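Fletasora Notes
Opinion

What is the robotics club for?
2022-06-15

I judged student robotics for nearly 21 years, and I have sat through a lot of final presentations. They run on a schedule you could set a clock by. First the slide with the team name in a heavy font. Then the slide about the aging population. Then a video, sped up, with music. By the time anyone turns the speed back to normal, the pizza is open and the hard questions are gone.

So I went to see the Karras project at Clorkotberg with my arms crossed, and I'll say up front that they are still crossed, though a little looser than before.

Karras is a student team inside the Malatia robotics club. It has 26 members on paper. The aim they gave themselves last November was to get a robot to handle clothing on a table. They work in front of a set of store shelves full of soft drinks, which means the laundry problem is being worked out a few feet from several rows of cola.

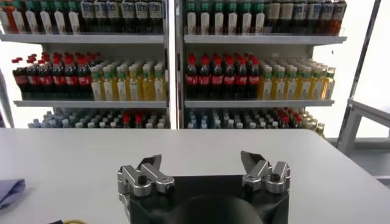 The Karras work table at Clorkotberg, from the gripper's own camera.

My first complaint is an old one. Student clubs love to pick a chore, because a chore sounds useful and everybody's parents understand it. Folding a shirt is something a bored ten-year-old can do while watching television. It is also something that people with far more money than Malatia have worked on for years, and I still fold my own. When a club tells a new member that this is a good first-year project, I want to know who checked.

The answer I got was that the task isn't meant to be finished. The students are meant to learn from how it goes wrong. I have heard that line many times, usually from a team whose robot has just gone wrong. It can be true. It can also cover for a year in which two people did all the work and the rest held the door.

Cloth is a mean thing to hand a beginner. A bottle has the same shape every time you reach for it. A shirt does not, and if you lift it and let it drop you have a new problem on the table. A stiff metal finger has to come in low enough to catch one layer without scraping the surface underneath, and it has to do this when the camera sees mostly a wrinkle and the shadow of a wrinkle.
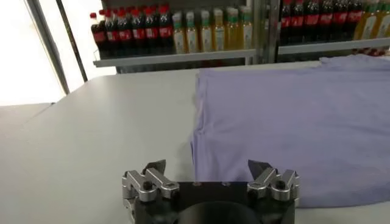
I asked how they count a success. This is where most clubs lose me, and Karras came close. One student told me a fold counts if it "looks folded." Another said the sleeves had to be in. A third pulled up a page of written rules that the first two had plainly not read. The rules were good, too. They said where the cloth starts, how long a try may last, and that a person's hand on the cloth ends the try. I would have put that page on the wall in big type.

What I didn't see was a failure log. There was a folder of clips, and the clips were the nice ones. If you keep only the nice ones, you have made an ad. I said so, and I was told the rest had been deleted to save space, which is a sentence I would make every engineering student write out by hand.

Now the part that loosened my arms. Nobody at the table tried to sell me anything. They argued with each other in front of a visitor about how far apart the fingers should start, and the argument had content. One of them changed her mind.
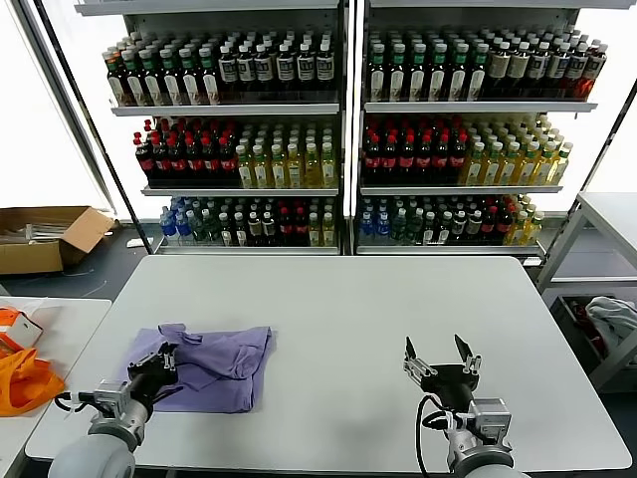 Two arms, one lavender-purple cloth, and the drink shelves behind.

I still doubt that two arms and a shirt are the right way to spend a club's year. Give me 3 dull tasks with written rules over one grand one with a soundtrack. A member who has measured how often a gripper drops a wooden block knows something she can use at her next job, and she can explain it to her grandmother without a slide.

Malatia will decide in November whether Karras gets a second year. I'd vote yes, if they keep every clip, the ugly ones first, and if somebody reads the rules out loud before the arms are switched on.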